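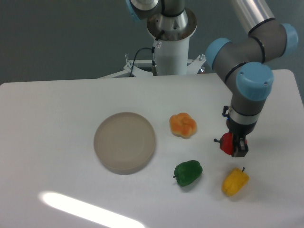 Tabletop handling rules – the short version

Wrote this up fast after the Monday session because people keep asking for it and the long version is still in review. Covers arm + parallel gripper + table, picking produce and putting it on a plate. Shared bench, fixed base, nobody's hands in the area. If your cell is different, do your own risk assesment first. Do it anyway if it's the same.

Before you power anything

Read the log from the last shift. All of it, not just the top line. Open ticket on the arm = no run. We had one (1847, brake check) that sat open over a lunch break and somebody started a run right past it.

Walk the cables. Any loop near a pedestal base has to clear the full reach of the arm, and clear means with the elbow folded both ways. No tape on connectors. If a connector needs tape it needs replacing.

Press the e-stop. Reset. Press the other one. There are two, both get tested, every session. Sign for it with your own name.

Clear the table down to what's in the task. No mugs, no hex keys, no phone.

Setting the table

1. Plate goes down first and stays put. Teach the drop point to the plate, don't shove the plate around to match a bad drop point.

2. Produce next, with space for open fingers on both sides of each item. Peppers roll. Put them on their side and let go gently, wait till they settle, then step back.

3. Vary the colors and which way the stems point. A program that only works with stems left is not finished.

4. Check the light. Glare on a white top will move your detections about. If there's a bright streak like the one lower left here, keep objects out of it, or fix the lamp before you start tuning thresholds. Don't tune around a lamp.
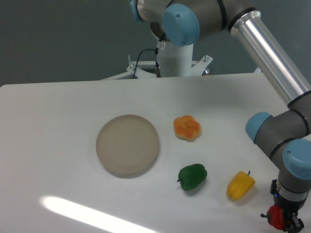 5. Save the layout with the program version. Koko users: layout field, second tab. Vorkard users have to type it in the notes, sorry.

The pick

Slow approach. Come in from above, stop short, then close. Reduced speed for every first run after a change, and changing the produce counts as a change.

Force as low as will hold. Start at the bottom of the range and step up. Bruised pepper goes in the log same as a dropped one – Houshang Bakhtiari was the one who pushed for this and he was right, we were hiding bad force settings behind a good pick count.

Hold low before you travel. Red pepper in the fingers, a small gap of table under it, pause there. If it's going to slip you want it to slip from that height. Then lift enough to clear whatever is lying between you and the plate, and go.

Route the carry over bare table where you can. Crossing the other items is allowed but needs clearance set for the tallest one plus the thing you're carrying. People forget the thing you're carrying.

Never reach in to straighten something while the arm is holding. Stop, wait for standstill, lock out, then reach. Paused in software is not stopped.
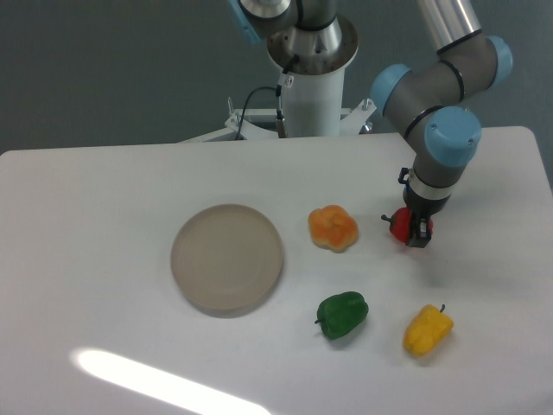
Can I leave the arm holding a pepper while I go and get a coffee?
Put it down first, send the arm home and lock out. A held load counts as a run in progress and a run in progress needs an operator at the e-stop.

Logging

Every attempt, good or bad. Time, program version, object, force, result. One word for the result is fine. "weird" is not a result, write what it did.

Finger pads get swapped at 2000 cycles or at first visible wear, whichever is sooner. Reset the counter when you swap them and not the day after. Grostell pads and Uysal pads are not the same thickness so re-teach the close position if you switch. Yes even if it looks ok.

Food that's been gripped doesn't get eaten. Bin or the marked crate.

Ending a session

Open the fingers over the table with nothing in them. Home. Power down, lock out, key back on the hook.

Wipe the top and the pads. Damp cloth, no solvent on the pads.

Sign out in the log. Anything you weren't sure of, write it down and flag Hatice Avcı, she's keeping the list for the next revision. Corrections to this page go to her too, incl. typos. The dual-arm section is being rewritten so use the old sheet for that until May.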